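Home | Kitchen | Workshop | Laundry | Tips A-Z

Two-tier spice shelf, quick notes

Had a few asking about the little black shelf so here goes, typing this with the kettle on. Metal frame, thin legs, two tiers. Fits under my wall units, just. Mine stands 210 mm high, measure your gap BEFORE you buy. Marion Dalgleish didnt and hers lives in the shed now.

1. What goes on top

The stuff you reach for every night. Chilli powder or whatever red spice you get through, plus one taller jar. Glass, so you see when it's running low. Leave a gap between jars, fat fingers need room. Lids on tight, steam gets in and it all clumps.

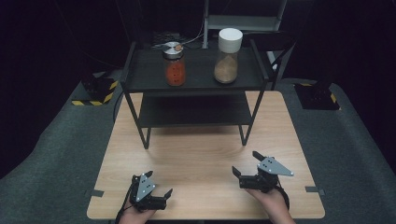 2. What goes underneath

Nothing for the first week. Seriously. See what you miss, then fill it. Short things only, tins of mustard, stock cubes. If you have to tip a jar to get it out it's on the wrong tier.

3. Cleaning

Black shows flour something terrible. Jars off, damp cloth, then a dry one. Do the underside as well, grease collects there and you never see it till you crouch down.

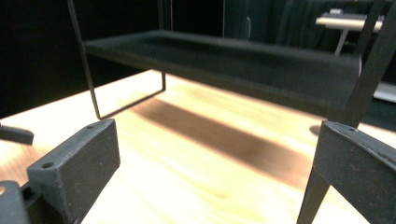 Don't use anything scratchy on it, Gavin Carnegie took the finish off his with a pan scourer. Drop of washing up liquid is plenty. Dry the legs too or you get wee rings on a wood top. Felt pads help, 2 packs did mine with spares, cut them small with nail scisors.

Wobbles? Loosen all the screws, press down on a flat top, tighten again a bit at a time. Sorted Morag's in January and it's been fine since.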